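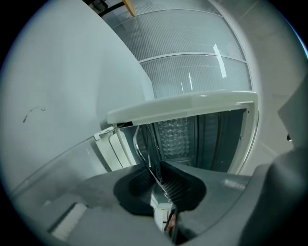 Stulasside wrote back to our last report in one line, asking whether the washroom would have a shower anyone could stand up in by spring, and whether the ribbed glass was strictly necessary. Yes to the first, with conditions. The second takes longer.

Kumberg House, ground floor washroom
Progress report to the Tiongson Fund
Posted 19 March 2020 by the Kumberg House project office

The ribbed glass was the cheapest obscured glass on the list, which we mention early because it looks as if it wasn't. Clear glass was cheaper still, but the residents' views on clear glass were brief and did not need a second meeting. The white panels went the same way: plain, pale, wipeable, and chosen in less time than it took to choose the doorstop.

Money. The Fund's grant for this stage was $2,000. We have spent $937 of it on panels, glass, sealant and the bar that crosses the glass. A further $277 went on a replacement waste fitting after the first one arrived in a size known only to its manufacturer. The supplier, Brivesia, has agreed to take the wrong one back and has been agreeing to it since the beginning of the month. If the refund appears we will show it in the next report. The balance is set aside for flooring and for the plumber's final visit.

Work. The old tub is out. It left in 2 pieces, having been promised to us as a one-piece removal. The wall behind it was in better shape than we'd feared and worse than the survey said, so the repair took four days against the two we had planned. Panels went up after that without much drama. We are leaving the plastic sheet out until the last of the dusty jobs is finished, and have asked everyone to stop tidying it away.

There is a mark on one of the white panels, a short black squiggle with a loop at one end. It has been raised at both site meetings. We will try soap first, then something stronger, and if neither works it will join the permanent collection.

Not done yet: the floor, the grab rails, the extractor fan and the light over the basin. The rails are the item we are least happy about. They were ordered in the first week and are still described as "in transit," a phrase we have come to read as a state of mind. We won't open the shower to residents without them, so please treat any opening date you hear in the hallway as gossip.

Requests to the Fund: permission to move the unspent survey money into flooring, and a decision on whether the old tub's brass taps may be sold. We have had one offer. It was for the taps and the doorstop together.

The next report will follow when the floor is down.

3 comments | 11 shares
Contact the project office | © Kumberg House | Back to top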